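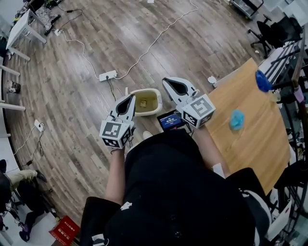 Jozef Koster
22nd February

Rules for handheld gripper sessions, revision 2. Posting them as a thread; the PDF kept getting lost. Applies to all Leemans operators and to anyone visiting from Trultwood.

Marker cubes first. Wipe them with a dry cloth before each block. No alcohol. A scratched face means the cube is swapped, and the swap goes in the log with the time.

Hold the gripper so that fingers and sleeves stay off the marker faces. If your hand creeps up over a long block, stop and regrip. Do not regrip in the middle of a take.

Read the gripper screen before every take. If it shows a fault, discard the take. Do not rename it and keep it. We lost 16 takes in December to renaming.

Floor cables: run them along the wall where the room allows it. Where it doesn't, the operator walks the route once with empty hands before picking anything up. Power strips stay out of the step zone.

I would like strips off the floor altogether. Dirk Van Beek disagrees: a hanging strip gets pulled down with the first snagged cord. We have left it as "should" for now.

Bins and objects: one bin per take, object placed by the operator. Start with the grippers open and both tips in view. End the same way. Hold still for 2 seconds at each end.

Block length is 400 seconds, then a break away from the work area. Over 400 and wrist drift shows up in the tracks. The old Norska sheet said 486. Please stop using the Norska sheet.

Anyone seated in the room stays seated during a take. Bags go under a table. Boxes on the floor are allowed outside the step zone only.

Question from the Girkix team: does a take fail if one cube is hidden for a moment? No. Flag it and keep it. It fails if both are hidden at the same time.

Next revision will cover lighting and footwear. Send corrections to me or Dirk with the clause quoted, please, no screenshots.

We use cookies to improve your experience. Accept all | Manage settings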